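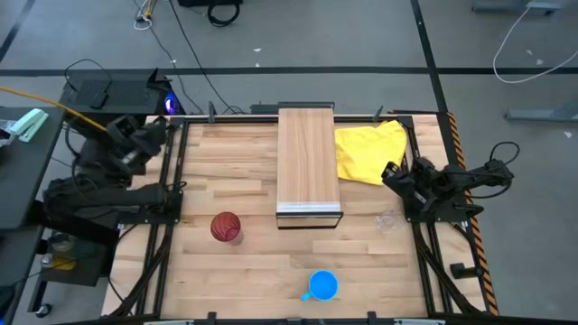 Cell 2, clutter layout B. Block in the middle, cup on its side, cloth back right.

2025-07-29

Picking up from the planner swap. Goal for today was to get the two-arm scheduler to stop deadlocking when both arms want the middle. Half done.

Running Utach branch "shared-zone" on the cell PC, perception node from main. Didn't touch the calibration.

Deadlock: reproduced it on the first try, which is nice for once. Left arm asks for the center zone, gets it, then its planner fails on the approach and goes into retry. Never gives the zone back. Right arm sits there waiting. The lock was released in the success callback and in the abort callback but not in the retry path. So one missing line, and Uwe and I had been staring at timing plots for a day and a half. Moved the release into a guard object so it goes away whatever happens. Also added a 3 second timeout on the request, logs a warning and sends the waiting arm back to its park pose.

After the fix: 80 cycles in simulation, no deadlock. Have not done the long run on hardware yet.

Planner, block: the collision box for the wooden block comes out too short. The segmentation grabs the pale top fine and drops the dark front end as background. So the box stops early and the planner thinks it has free space right where the block still is. Bad one. For now I pad the box along its long axis in the config (pad_long, in block.yaml). Real fix is in the merge step, it throws out small clusters that touch a big one if the color is too different. Color test should go. Ask Reinhold if anything downstream depends on it, I think he put it in for the Frerichs demo parts.

Cup: clear plastic, lying down, basically not there in the depth data. Same old story. Get a few stray points along the rim and a hole in the table plane behind it. Tried using the hole as the detection instead of the points: find gaps in the plane, fit a box, call it "unknown, keep out". Works in the replay, but the cloth edge makes gaps too so we get a second keep-out region that jumps from frame to frame. Planner replans every time it jumps. Put a simple hold on it, region has to be seen in 2 frames in a row before it counts, and it stays until missing for longer than that. Calmer. Not pretty.

Ball on the small cup: comes out as one object. Grasp sampler then proposes side grasps at the height of the cup, wich is useless for picking the ball. Sphere fit on the upper part first, then subtract those points, then look at what is left. Sphere fit is already in the Wekari utils, nobody had wired it in. Wired it in, left it behind a flag (use_sphere_first), off by default till I have looked at more layouts.

Mug: no complaints. Handle direction comes out right in the replay.

Cloth: skipping. Sampler returns something, I don't trust any of it. Policy from Skilville handles cloth, the planner only has to stay away from it until handover. Mask is ok for that.

Timing, replay only: planning call 121 ms median with the new keep-out regions in. Worst case is a lot higher, all in the narrow gap between block and cloth. Need to look at whether the right arm should just come in from above there instead of searching sideways. Probably a cost term on the wrist, try tomorow.

Logging: the zone requests now go into the same log as the plans, with the same clock. Should have been like that from the start. Uwe, the column order changed, your plot script will need the new header.

Open:
- long hardware run with the lock guard
- ask Reinhold re color test in the merge step
- remove pad_long once merge is fixed, don't let it live there till December
- park pose for the left arm, check cable slack before making it the timeout target
- unit test for the retry path, seriously

Branch is pushed, not merged. Leave the config on the cell PC alone please, there are local edits in it I haven't commited.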